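How to Get Your Artwork Ready for a Pull-Out Banner Pen

If you've ordered plain printed pens before, you already know most of this, and you can skip ahead to the part on folds and margins. If a banner pen is brand new to you, pour yourself something and take it slowly. The artwork is where most first orders get stuck, and it's so much easier to fix on your own screen than after we've made a proof!

Start with what people will use the banner for. I know that sounds like a funny place to begin, but a class schedule wants a very different layout from a phone list or a conversion chart. Write the whole thing out in a plain document first, with no fonts and no colors, and read it aloud to somebody. Perihan Taşdemir, who sets most of our files, likes to cut it down by a third at this point, and I've learned not to argue with her.

Next, open the template for your pen. We use two, the Flollum for the slim barrel and the Inow for the wide one, and they are not the same size, so please check your quote before you begin. Set your document to CMYK and leave the guide layer switched on while you work.

Now for the margins. Keep all your lettering at least 8 mm away from the short end that attaches inside the barrel, because that strip never comes all the way out. Background color can run right through it (and should, or you'll get a white line). On the pull tab end, leave room for the little plastic grip.

For type, I'd stay at 8 point or larger. You can go smaller on a white background if you really must, but pale letters on a dark color tend to fill in with ink, and then all that careful work turns to mush. Photos should be 300 dpi at their printed size. Logos are best sent as vector files, with the fonts turned to outlines.

The back side trips up nearly everyone. Print both sides on ordinary office paper at full size, tape them back to back, and roll the strip around a pencil. Pull it out the way a person would, with the right hand, and see whether the back reads the right way up. If it doesn't, rotate that page and try again.

Once you're happy, leave the paper strip out wherever people sit down for a break and let a few of them try it. They'll find the typo you've read past all week.

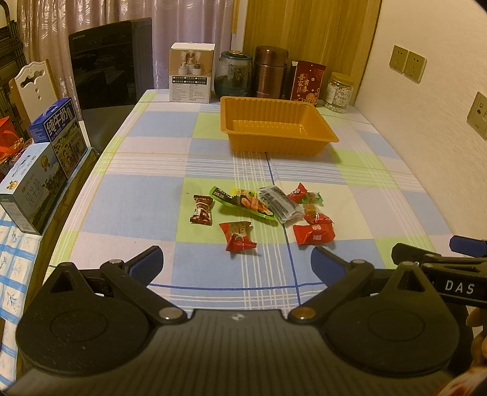 Snacks on the checkered tablecloth.

When the corrections are in, save each side as its own PDF, name them front and back, and send them with your order number. Dinesh Thevar will email you a proof, usually in 2 working days. Check the phone numbers on it one more time, please, even if you're sure. Orders under 30 pens go through the sample desk, so put "sample" in the subject line and it'll reach the right person.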